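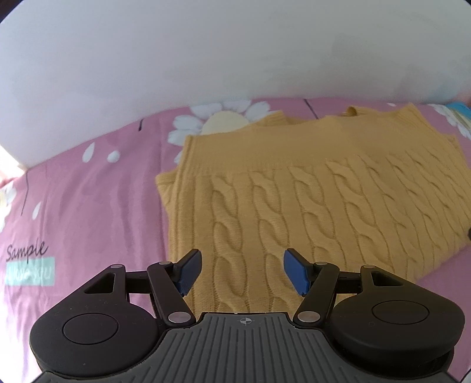
Larkville Extension Course in Practical Automation
Handout 6: Teaching by hand, and what you get for your trouble
Revised 17 Aug 2022

Read this before the lab. It covers the two common ways of showing a robot a task, and it is less cheerful than the reading from Lornden. You should still do the reading. Their diagrams are good. I would ignore the last section, where every household chore is about two years away, as it was when I was a student.

1. Two ways to show a task

In remote control, a person drives the real arm from a distance, with a joystick, a headset or a second arm that the first one copies. Whatever gets recorded is something the robot could do, because the robot did it. The price is speed. People who can fold a shirt in seconds become very clumsy when they have to do it through an arm they can't feel.

In hand-held teaching, the person carries a copy of the gripper and does the task with it, with a camera riding along. No arm is needed. You can take the tool into any bedroom or kitchen, and you work at something close to a human pace. What you lose is any promise that a robot arm can reach where your wrist just went. Your shoulder is very good. You also have feet, and you will use them without noticing.

Most of this handout is about the second way, which is what we use in the lab. Please don't take that as praise.

2. Why clothes are a hard case

A block has a position and a direction it faces. Write down 6 numbers and you have said where it is. A sweater has no such short list. Two sweaters folded by the same person differ in every crease, and a pull at one cuff moves cloth at the far end.

Knitwear makes it worse in some ways and better in others. Thick cable stitch gives the fingers something to hold. It also stretches, so the hem you pinched may not be the hem you lift. And layers hide each other. From the low angle of a hand-held tool, the top layer is often the only one you can judge, and the edge you want may be under it.
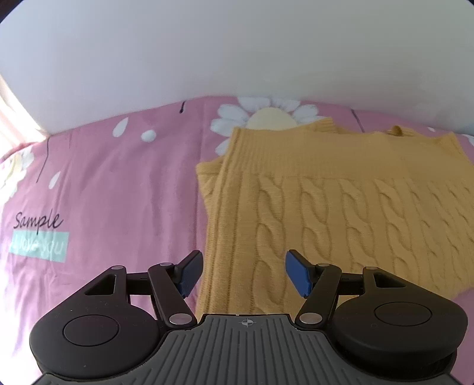

Fig. 1. Folded cable-knit sweater, fingers open at the near edge. Note the raised layer on the left side.

Ask yourself what a learning program could take from one such moment. The fingers are open near some cloth. Is the next move a pinch, a push, a slide underneath, or a retreat? You can't tell from a single picture, and neither can the program. It needs the pictures before and after, plus the path of the hand and the opening of the fingers, all lined up in time. If the timing is off by even a little, the program learns to close on air. We lost most of April to this.

3. What the background teaches

Programs learn whatever helps them guess, and they don't care whether it is the part you meant. If every lesson happens on one bed with one patterned sheet, then a printed flower is a fine landmark, and the program may well steer by it. Change the sheet and see what is left. I have sat through talks where the sheet was never changed.

The same goes for color. One mustard sweater on pink is an easy thing to pick out. A gray sweater on a gray blanket is what people own.

So when you read a claim of success, look for three things before you look at the score:

- Was the test garment also in the training set?
- Was the room the same room?
- Who laid the garment out before each try, and how neatly?

The last one is my favorite. A garment spread flat with its front up and its sleeves out has had a good part of the job done for it already. Laundry comes out of a dryer in a lump.
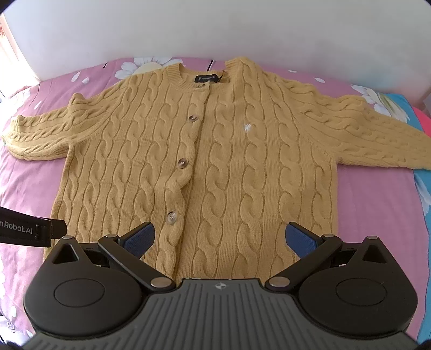 Fig. 2. Cardigan spread front side up with both sleeves out. A tidy start like this must be reported as part of the setup.

Buttons deserve a word too. They are small, stiff, and can catch on a finger pad when you drag across them. If your path crosses the front of a garment, keep the fingers clear of the placket or expect odd jerks in your record. And decide early whether a buttoned cardigan and an unbuttoned one count as the same task. I say no. The Eide notes say yes, and give no reason.

4. About the big numbers

The Nunska set, which you will use for your homework, has 3,969 recorded lessons. That sounds like a lot. Take out the ones with lost tracking, the ones where the person stopped partway, and the ones labeled with the wrong garment, and the part that involves folding comes to 782. Then split those by garment type and see how many long-sleeved items you have to work with. Do this yourself. Don't trust my split, either.

More lessons do help, up to a point. More lessons of the same person doing the same fold in the same corner help much less than the total suggests.

5. Lab rules

Work in pairs. One person holds the tool, the other keeps the log.

Start each lesson with the fingers open and end it with them open and clear of the cloth.

Move slower than feels natural. Don't steady the cloth with your free hand, as the robot will not have one.

If you fumble, keep recording and try to recover. Mark it in the log as a fumble. A set with no mistakes in it teaches nothing about getting out of one.

Log the starting layout every time, in words, even when it looks the same as last time.

Don't delete anything. I would like to see your bad ones.

6. To hand in

Write 2 pages on one lesson from your own session. Say what the program could learn from it that you meant to teach, and what it could learn that you didn't. Most students find the second part longer. Papers that tell me the robot "understands" folding will come back with that word circled.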